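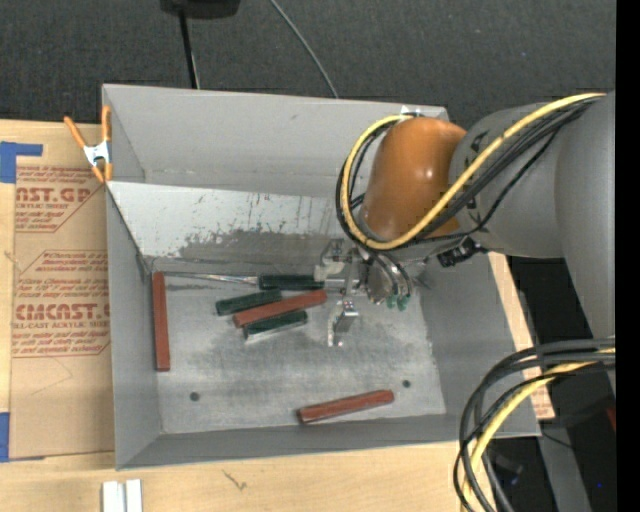
# Pintér studio portraits go on show in Fuveck

Anyone who grew up in Fuveck before the bypass will remember Pintér's, the little photographer's shop at the bottom of Seller Street with the green blind and the bell that rang twice when you opened the door. It has been a shoe repair shop, a florist and (very briefly) a place that sold aquariums, but plenty of us still call it Pintér's, and I was so pleased to hear that the pictures made there are coming back into the light. An exhibition of portraits from the studio opens at the library on 25th April and stays up until the first week of July.

The prints belong to Loukia Kokkinos, whose mother worked behind the counter for most of the shop's life and did a good deal of the hand coloring too. When the business closed, old Mr. Pintér told her to take whatever she liked, and what she liked was the drawer of portraits that customers had ordered and never come back to collect. There are 377 of them. They spent years in the Kokkinos family's spare room, in flat boxes that had once held men's shirts, and Loukia says she was not allowed to touch them until she was old enough to be trusted with clean hands.

"Mom knew who a lot of them were," she told me over a very long cup of coffee. "She'd say, that's the boy from the dairy, he joined the navy, or that's the girl who married the man with the ferry. I should have written it all down. I did write some of it down, on the backs of envelopes, and then I had to find the envelopes."

She did find them, or most of them, and the notes will be displayed beside the portraits in her own handwriting. Where there is no name, there is a blank card and a pencil on a string, and visitors are warmly invited to fill it in. The library would like you to put your own name on the card as well, so that somebody can call you up if two people turn out to have different ideas about the same grandmother.

I had a look through a few of the boxes myself and could happily have stayed all day. There are babies propped on the same striped cushion year after year. There are brothers in matching sweaters who had plainly been arguing on the way in. One young couple came back three times, first by themselves, then with a baby, and then with the baby standing up and holding on to a chair, and for some reason they left every one of those pictures behind. Loukia has always wondered about them. The envelope says only "the Sareo people," meaning, we suppose, that they came over from the far side of the river, from one of the farms out toward Sareo, where in those days the bus ran only on market mornings and a trip to collect a photograph was no small thing.

My own aunt is in there, I should add, aged nine, in a dress she hated. She says the sash was pinned at the back and that Mr. Pintér made her laugh by pretending to have lost his camera. She had never seen the picture until last month, and she has now asked for a copy, sash and all.

Copies are being made for families free of charge, thanks to a gift of $500 from the present owners of the shop, who also let Loukia come in and measure the old window so that part of the display could be laid out the same way. If you recognize a relative, ask at the front desk and leave your address. The originals will stay together, at Loukia's wish, and will go to the county archive once the show comes down.

The exhibition is in the reading room, up one flight of stairs, and there is an elevator beside the children's section. Admission is free. Loukia will be there most afternoons and would love to hear from anybody who sat for a portrait, worked in the shop, or knows what became of the Sareo people. If you have Pintér's pictures at home, please bring them along, and do look on the back first, because her mother often penciled the colors there: "blue coat, brown eyes, ribbon NOT red."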